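3.2 Surface, Wear and the Painter's Working Ground

The second group of works considered in this study consists of the large horizontal canvases held in the Gronmont collection. Earlier writing on these paintings has dealt mainly with color and with the landscape sources that their titles suggest. Comparatively little has been said about the tables and floors on which they were made, although the condition of the canvases gives a good deal of evidence on the matter. Nearly all of them were painted flat for at least part of their making. Paint pools in the lower weave, drips run in more than one direction, and the backs carry marks picked up from whatever lay beneath.

The Gronmont group comprises 60 paintings on canvas and a larger body of works on paper. Of the works on paper, 399 have been catalogued to date, and these are cited here by their catalog entries where a comparison is useful. The remaining sheets, most of them unsigned color trials, were not available for study and are left out of the discussion.

The division proposed in the Prustalach exhibition catalog, which sorts the paintings into "field" and "shore" pictures, has been widely followed. It rests almost entirely on titles. Titles in this group were often given months after a painting left the studio, and in several cases a canvas was shown under one name and sold under another. A painting listed in June as a shore picture could appear in the next season's checklist with a title that refers to no place at all. For these reasons the present section sets the titles aside and groups the works by how their grounds were prepared and handled.

Three kinds of ground can be told apart. The first is a thin, warm white, brushed on in a single coat and left to show between the strokes. The second is an unprimed canvas sized with glue, which has darkened with age to a tone between sand and weak tea. The third, found in only six paintings, is a reworked ground, in which an earlier composition was scraped down and partly covered before the new one began. In the reworked paintings the earlier layer remains visible at the margins and, in two cases, through the center of the finished picture.

The darkened grounds present a particular difficulty. A visitor who sees them today meets a brown and gold painting, and much of the critical language attached to the group, with its talk of harvest light and dry fields, answers to that impression. Strips of canvas protected by the frame rebate are noticeably paler and cooler. It follows that the contrast between bare cloth and painted passage was once less strong than it now appears, and that the whites in particular would have stood closer to the ground in value. Any account of mood in these works needs to allow for this change.

The term "worn" also calls for some care. In conservation reports it is applied to loss through handling, to abrasion from rolling, and to thinness that was present from the start. These are different things. A tan surface with pale scuffs and brownish smudges can result from long use, from a spill, or from a deliberate wipe with a rag, and its appearance alone does not settle the question. The reports cited in this paper were therefore read together with the studio notebooks wherever a notebook entry could be matched to a painting.

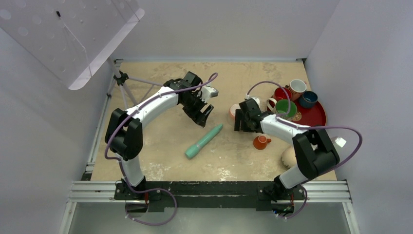 Figure 4. Mottled tan work surface with pale scuffing along the near edge; two robot arms.

The notebooks are brief, but they are consistent on certain points. Canvases were laid down in the morning and raised against the wall in the late afternoon, when the light from the west windows reached the far side of the room. Work on paper was done in the evening, usually under a single lamp. The entries name pigments and amounts of thinner more often than they name subjects. Where a subject is given, it tends to be a single word such as "ditch," "weather" or "kitchen," and the same word may be used for paintings that look nothing alike.

One painting, listed as entry 449 in the revised inventory, shows how these sources can be used together. The Prustalach catalog calls it a shore picture and links its long blue band to a view of open water. The notebook entry refers only to "the road again," and describes two days spent scraping. Examination of the margin supports the notebook: under the blue lies a scraped layer of gray and dull green, close in color to three smaller road studies on paper. The blue band was added last, over paint that had already dried. It may still have been meant as water. The evidence shows only that the painting did not begin with that subject.

The reading advanced by Lawal, in which the scraped paintings record a loss of confidence on the artist's part, is not supported by the dates. Four of the reworked canvases belong to the most productive part of the period, and they were sent out for exhibition without delay. The argument made by Gerus is more persuasive. Gerus treats scraping as an ordinary step in the making of a picture, comparable to the rubbing out found on many of the drawings, and notes that the same broad knife was used for laying paint on and for taking it off.

That view has consequences for display. Several of the canvases have been hung with strong raking light, which draws attention to scraped passages and makes them look like damage. Under even light the same passages settle into the ground and the color relations are easier to judge. The works on paper, discussed in Section 3.3, raise a related problem, as most were mounted on bright white board that makes their own whites appear yellow.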